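We use cookies to keep you signed in and to remember your notebook settings. Accept / Manage

Gripper comparison, gear pick - sim bench
Sunday, started 9:15

Picking up from where Volodymyr left the finger swap. Goal for today was to run the wide wedge fingers against the old parallel pads on the spur gears, same arm, same controller gains, wrist camera in the same mount. Everything in sim. The Dekell hardware is still over at Whitlock and I don't expect it before May.

Setup
Controller: Dreltus branch, no changes except the close speed, which I dropped because the pads were knocking the gear sideways before they had it.
Gears: the white spur gear mesh Begoñe cleaned up. Her version has proper collision on the teeth. The older one was a plain cylinder and made every gripper look better than it is.
Runs: 40 per finger set, gear pose randomized on the gray surface, nothing placed on the grid mat.

Parallel pads first. Mostly fine when the pads land flat across two teeth. When one pad lands on a tooth and the other in a gap, the gear twists as it closes and comes up crooked. Dropped 9 of the 40. Most of those went during the lift, a couple on the move over.

Wedge fingers after lunch. Dropped 3. The taper gets down between the teeth and the gear centers itself a bit on closing. I had expected them to pinch it out the top, and that did happen once with the gear near the mat boundary, where one tip touched the edge of the mat before the other was down. Added a small clearance to the approach height and reran that pose, OK.

What I don't like about the wedges: they block a lot of the wrist view. With the fingers open you look down through the gap and that is fine. Once they close past halfway the pose estimate goes jumpy, and at the end it is running blind. Rodel suggested freezing the estimate at 90 mm above the surface and going in on that. Tried it for the last batch. Better, but if the gear gets bumped after the freeze there is no correction at all.

Contact settings: friction is still the default value from the Tirkport template. Zsolt thinks it is too high for plastic on plastic and I agree. Both finger sets would do worse with a lower number, the pads probably more so. Do not quote today's drop counts outside the group until that is sorted.

Also lost up to an hour to the camera transform. The config had the old mount offset in it and every grasp was landing short in the same direction. Fixed and committed. If your picks are short, pull first.

To do
- rerun both sets with lower friction
- second gear close by, see if the open wedges hit the neighbor
- ask Nandi if the camera can go further back on the wrist
- shorter wedge tip? Zsolt has a drawing

Stopped 5:40.

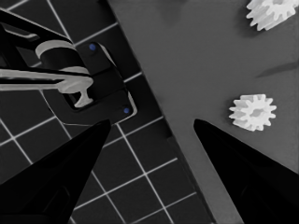

Wrist view in sim, wedge fingers open, gears on the gray surface.

Shared lab notebook - contact Nandi Ndlovu for access - Back to top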